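Tarkora foam board table topper, white

Rigid foam sheet for light bench work: packing small boxes, sorting bottles, laying out parts. Lies flat on any table up to 132 cm long and needs no clamps or tape.

Core: closed-cell foam, 22 mm
Surface: matte white, uncoated
Weight: 420 g
Pack size: 2 boards
Cleaning: damp cloth, mild soap – no solvents

The matte face limits glare under ceiling lights. It will pick up gray scuffs and dark smudges with regular use; these do not affect flatness. Trim with a sharp knife and a steel rule.

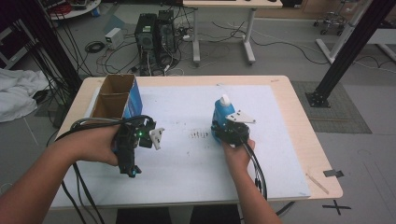
White foam board on a light wood table, with open cardboard box and blue bottle.

Ships flat from Drovau. Not for hot items.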